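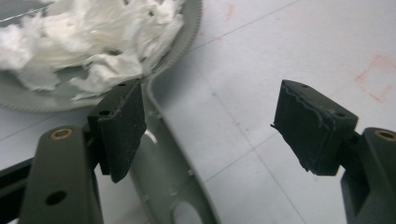

# 26 January 2023: widths, masks, and a very good plot

The width estimate works! I have wanted to write that sentence all month, so I'm putting it first and the rest of the day can go underneath it.

Until this morning Grendier (my tracking code, still held together with too many config files) treated the gripper opening as one number per video frame, read straight off the finger positions in the image and passed on as it came. Fine when the fingers are apart. As soon as the pads meet something soft the number starts to shiver, and the policy learns the shiver. I've watched it do this in replay so many times, a tiny open-close-open at the exact moment it ought to be sure of itself.

So now there's a small filter between the detector and the dataset writer. It holds a running guess of the opening and how fast it is changing, and it trusts the detector less when the two pads disagree about where the middle is. That last part came to me in the shower and took maybe twenty lines. Open gripper over bare table: flat line. Lovely flat line. I also fixed the zero, which had been drifting because the calibration assumed a clean, square pad face and the right pad is torn along the top. The corner fit kept latching onto the ragged bit. I mask that strip out now and fit the rest.

## Brush

The brush is the object I care about most this week, and it's a beast for the code. Gray bristles, dark jaws, and the segmenter from Reisinger wants to call the whole lot one thing. The orange handle it finds instantly, every time, from any angle. So the old mask was a confident orange stick with a vague gray cloud attached, and the grasp point landed wherever the cloud felt like putting it.

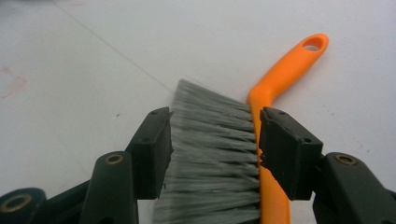
What I did about it was give up on color for the bristles and use texture. The strands have all that fine streaky light and dark running the same way, and the pads don't have anything like it. A cheap orientation filter, then a threshold, then grow outward from the edge of the orange. It's so simple that I kept looking for the catch. There is one: bristles splay out at the tips, so the far end of the mask is fluffy and I have to decide where the brush stops. For now I just say it stops where the density falls by half. I don't love it, but the grasp point no longer wanders, and that was the job.

Then the fun part. I ran the new mask and the new width together over 14 demonstrations and plotted both on the same axis, and you can see the squeeze. The opening closes fast, slows down as the bristles take up the load, and settles. With the old number that was all mush. I sat there scrolling back and forth through it like it was a movie.

Other things from the afternoon, so I don't lose them:

- The planner in Orkwood still times out if the goal is given as a tilt and a position together. Split into 2 calls it's fine. Must be the tolerance on the tilt.
- Dataset writer now drops a segment if tracking is lost for over 7 video frames. Before, it filled the hole with a straight line, and that was teaching the policy to glide through things.
- Raised the log buffer to 2000 entries. Should have done this in week one.
- White tissue on a white table is going to be the next headache. The mask is mostly shadow.

## Handle, head on

I left the view where the handle stands straight up between the fingers until last, because I expected it to break everything. With that much orange through the middle, the detector has very little of the jaws to go on. But the brass bushings on the links are bright against the black, and they hardly care what is being held. I swapped the finger detector to look for them first and the pads second, and the width came back, a bit noisier than the brush run but usable.

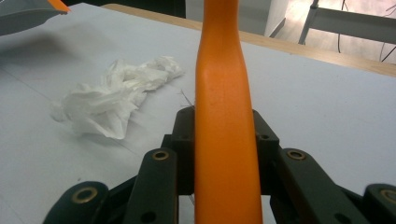
*Orange handle upright in the gripper, brass bushings either side, tissue on the table to the left.*

One of the bushings on the right sits half out of view here, and the fit has to cope with that. It copes if I weight the inner pair more heavily. I tried equal weights first and the estimate leaned to one side.

Tomorrow: retrain on the cleaned segments and see if the little open-close-open is gone in replay. I've already set up the Hirkari job so it only needs starting. I could start it tonight, come to think of it. Also need to write a test for the pad mask before I forget which strip I cut out and why, and rename the config key, which is currently called "fix3".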